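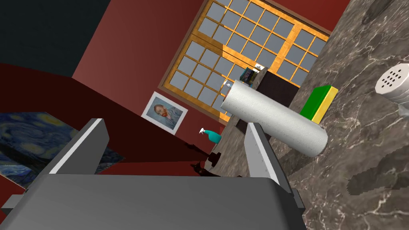 Paper towels and a sponge on the worktop.

It is now the fourth summer in which I have kept a written record of the household's spending on food, and several readers have asked how the arrangement is managed. I set it out below as it stands at present.

The record is kept in a ruled notebook of the ordinary kind. Each purchase is entered on the day it is made, with the shop, the sum and a single word for its purpose. I did try a spreadsheet during the first year. It was abandoned after I had failed to open it for 40 days, and the receipts from that period were never properly entered.

Most of our shopping is done in Cirley, where the market remains cheaper for vegetables than either of the supermarkets. Bread is bought in Annan when one of us has other business there. Flour, rice and dried beans are ordered in bulk from Volunero, whose minimum order is 4 sacks. That is more than two people require, and the fourth sack is divided with my neighbour, Ragnvald Isaksson, who settles his share in eggs. The eggs are entered in the notebook at shop price. 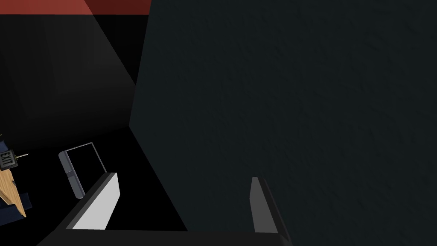
The monthly limit was set at 500 pounds, to include cleaning goods and anything for guests. In the spring we exceeded it twice. On the second occasion the excess was 77 pounds, the greater part of it spent on cheese for a family visit, and it was agreed that visits should in future have a page of their own. I regard this as the most useful change made so far.

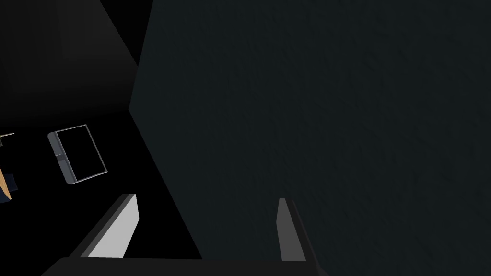

Home Accounts Section, Cirley Thrift Circle

Members of the Circle have asked whether unspent money should be carried forward. My own practice is to carry it forward once only. Whatever remains at the end of the second month is moved to the winter fuel envelope and may not be reclaimed for food. My wife considers the rule too strict, and her objection has been noted inside the front cover.

The August page has been started. Plums are already coming down in price, and I intend to buy enough for jam before the month is out.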